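January, late evening, kettle on again

I have been meaning to write down the business of the bread all week and keep falling asleep instead, so tonight I am sitting up at the kitchen table with the lamp on until it's done. Olga lent me her mother's recipe book before Christmas, the brown one with the broken spine, and I have been working my way through it at the rate of a loaf every few days. The handwriting is lovely but it slopes so much that I took "two spoons" for "ten spoons" of salt on the first go, and the birds had that one.

Tonight's was the maize bread from page 13. You scald the flour, let it cool until you can bear your hand in it, and then comes the kneading, which the book covers with a single word. I gave it twenty minutes and my shoulders are telling me so now.

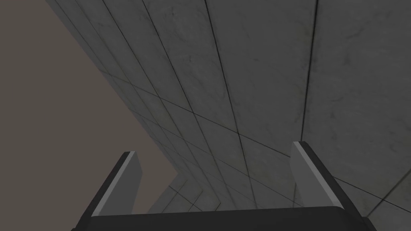

The flour came from the mill shop at Gravham, where I went on the bus with Tainá, and we had a very nice time of it even though the heater was broken and we sat with our scarves up to our noses all the way. She bought rye and I bought far too much of everything (512 is the bus, I'm putting it here because I forget it every time). We had soup in the café afterwards and talked about her sister's wedding, and whether anyone truly likes fruit cake, and I came home feeling I'd been away for a fortnight.

Anyway, the loaf. It rose well, then cracked right across the top, and I was rather cast down until I cut it and had a slice with butter and a bit of the Meireles honey. Dense, a little sweet, a good hard crust. I ate 2 more slices standing up at the worktop and called it supper. Then I rang Olga to confess about the crack.
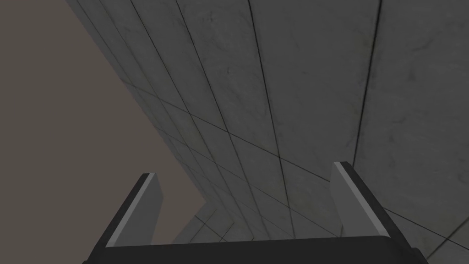 Olga Loureiro wouldn't hear a word against it. A maize loaf is supposed to crack, she told me, her mother used to worry if it didn't, and I was to stop fussing with wet cloths and dust the top with flour before it goes in. She also thinks my oven is too cool, and she may well be right - it has never been the same since the door was mended.

So, hotter next time, and more flour on top. I've wrapped half for Sofia next door and must remember to ask for my blue tin back. Rye on page 14 after that, if my arms are up to it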